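Credit Where It Is Due: How One College Rewrote Its Course Catalog

The catalog of the engineering college at Trikholm ran to 200 pages when Murray Fraser took over as registrar. Most of it described courses. The rest described the rules for combining them, and those rules were the part students got wrong.

A degree program is a list of courses with conditions attached. The conditions come in several types: a course must be taken before another, a course must be taken alongside another, a course may replace another, a course may be counted in one block only. At Trikholm each department had written its conditions in its own way. Mechanical Engineering used footnotes. Industrial Management used a table with a legend on a different page. Computing put the prerequisites in the course text, sometimes in the last sentence.

"A student could read every page with care and still register for the wrong thing," Fraser says. "The information was there. It was in four formats."

The revision started in July with an inventory. Mélanie Lachance, a curriculum analyst, entered every course and every condition into a database called Utier, one row per condition. She found 70 prerequisites that pointed to courses no longer taught. Most had been renumbered, and the old code had stayed in the text of the courses that depended on them. A few had been dropped altogether, and advisers had been signing waivers for them each term.

She also found 17 pairs of courses that required each other. On paper, neither could be taken first. In practice, students took both in the same term and the system let them through on an override.
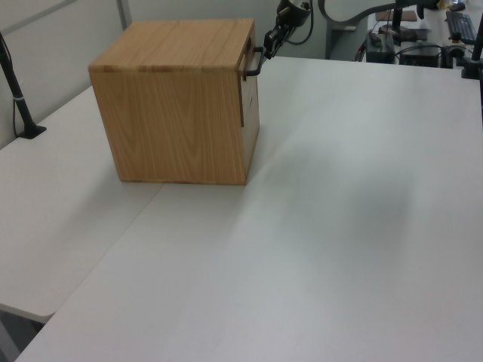
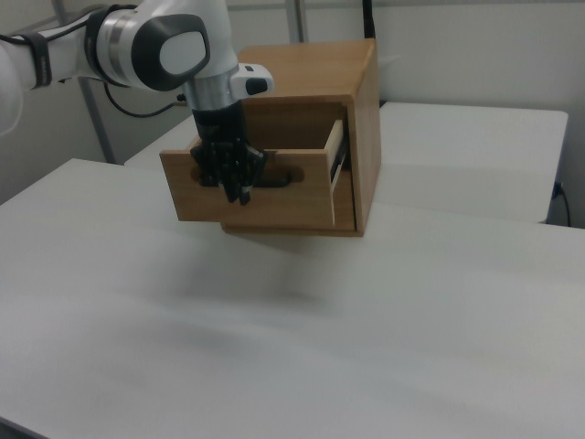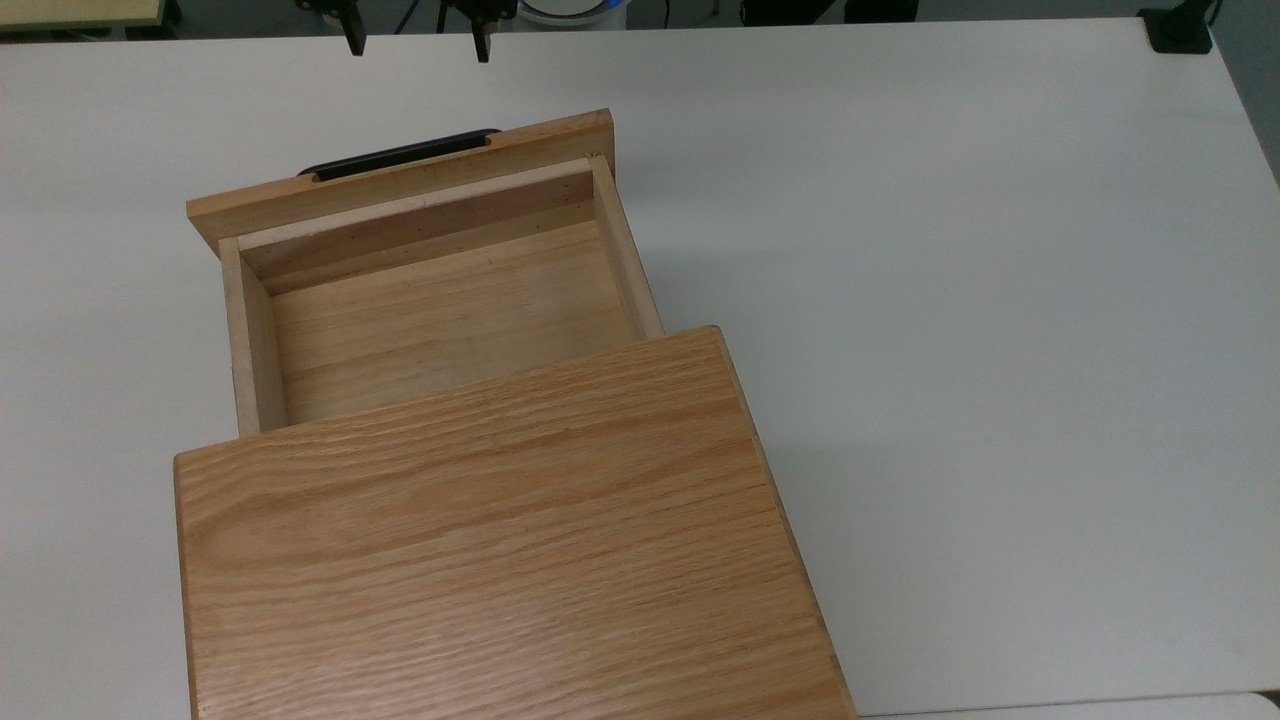
The second stage was to settle what a credit meant. Some departments counted lecture hours only. Others counted lab hours at half weight, and the design studio counted them in full. A transfer from one program to another could change the value of a course already passed. The new rule sets one scale for all programs and states it on the first page: lecture hours and supervised lab hours carry the same weight, and unsupervised work carries none.

The design studio objected. Under the old scale its students reached the required total sooner, and the new one left them short by one elective. The college added the elective to the final year, which moved the capstone review back. Lachance describes this as the most expensive line in the document - the studio had to be staffed for an added section.

The third stage was layout. Each program now has a single table with the same columns in the same order: code, title, credits, prerequisite, corequisite, term offered. Footnotes are not allowed. If a condition does not fit in a column, the department has to rewrite the condition. Fraser returned 10 of them for a second rewrite.

Students already enrolled may stay on the old catalog or move to the new one, but they cannot take rules from both. The choice is made once, on the Wornetti form, and is signed by the adviser. Transfer students are placed on the new catalog by default.

The printed edition is kept at the Nguyen building, at the records desk on the ground floor. Changes approved during the year are held until the next edition and are not added by hand.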